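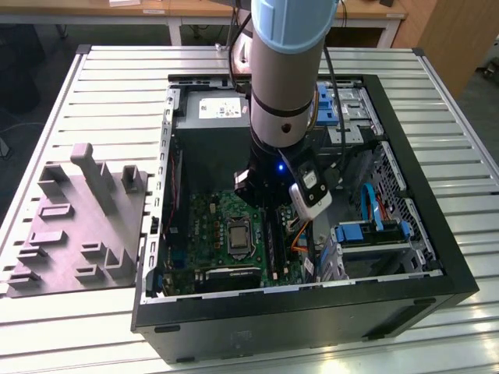 1/ Walking to Irkar in March: the stamps

I finished the old pilgrim road from Delska to Irkar, 300 km, and I want to write a little on the stamps in the pilgrim booklet. Many people ask me about them.

2/ The booklet has 40 squares. You get it at the chapel in Delska, where the door opens at 7 in the morning. I came at 6:30 and waited on the steps with Ajith Bangera, who was walking for the second time.

3/ Every stamp has a small key in it, somewhere. In some villages the key is big and clear, in others it hides inside a flower or under a bird. I did not notice this until Ajith showed me.
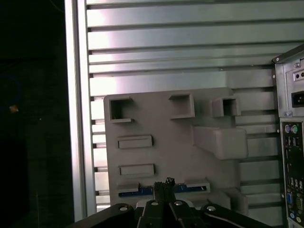 Gray board on the slatted panel

4/ The oldest stamp is at the Oyewole guesthouse, after the climb to 800 meters. The ink is green and it dries very slowly. Please leave your booklet open for the time of one tea – mine closed too early and now I have 2 keys, one on each page.

5/ The baker before the river also has a stamp, but she keeps it in the back room. You must ask.
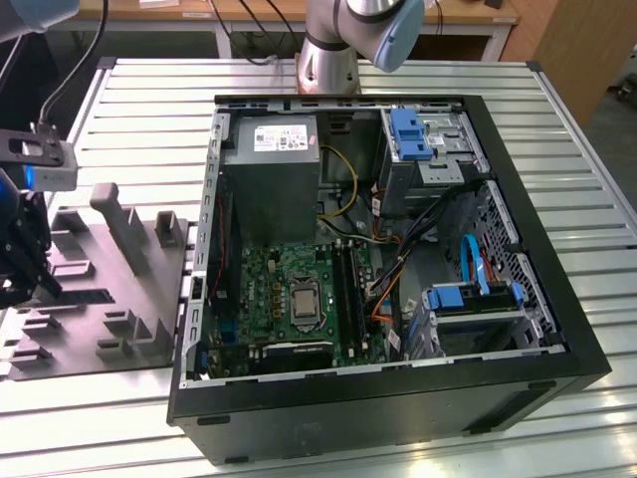
ORNANHAM WALKING CLUB / Long Paths Group

6/ For our members: Hinata Nakajima has spare booklets. Write to her before you travel, the chapel had very few left when I was there.

7/ My feet are fine, thank you for asking. The left boot is not.

8/ Next I will post the list of places to sleep, with the ones that are closed in winter.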